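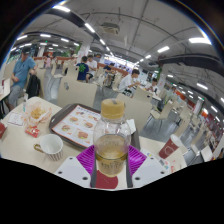 Parvaneh Rashti asked after our January call whether table clearing was still the right chore to be paying for, given that dishwashing robots get more of the attention. She also asked for a plain answer on whether a machine could do it unattended today. It could not. The rest of this report covers how far along we are and what we would do with the next part of the Buvasus grant.

Work since the last report

We moved data collection out of the Ormsby test kitchen and into working dining halls. The test kitchen had bare tables and one kind of tray. In a food hall the gripper has to take hold of a clear bottle with tea-colored liquid in it while a tray, a mug, a paper cup with a lid and a bag of fried food share the same table. People are eating at other tables in the meantime.

Collection is done with the hand-held gripper, so what we record is a person's skill. The Nelov arm then has to repeat it. Training on the dining hall material started 2 weeks later than planned.

What the arm can do

Upright bottles and lidded cups are in fair shape. The arm finds them, closes on them and puts them in the bin without help on most tries. Mugs are slower. It prefers the handle, and if the handle faces away it often stops and waits for the operator.

Flat items are poor. Napkins, leaflets and sauce packets lie close to the table and the finger pads slide over them. In our last session we put out 10 paper items and the arm picked up 3. Soft bags with food in them are worse, and we have left them out of the scoring for now.

It also has no good way to judge whether a diner has finished. A bottle with some drink left in it may be trash or may belong to someone who went for a napkin. Farhad Golestani wants a staff member to release each table by button, and we have adopted that for the trial.

Problems

Clear plastic under ceiling lights still confuses the depth sensing. The replacement sensor from Mistska arrived with the wrong mount and went back. The pads wear faster than we budgeted for, and we have ordered 4 more sets.

Next period

Thinner fingertips for paper, a second round of mug recordings with the handle in different positions, and a supervised trial after the lunch period, starting at 2:30 p.m. We are not asking for more money this period. We do ask to move the unspent travel line to spare parts, and need a yes or no on that before the fingertips are ordered.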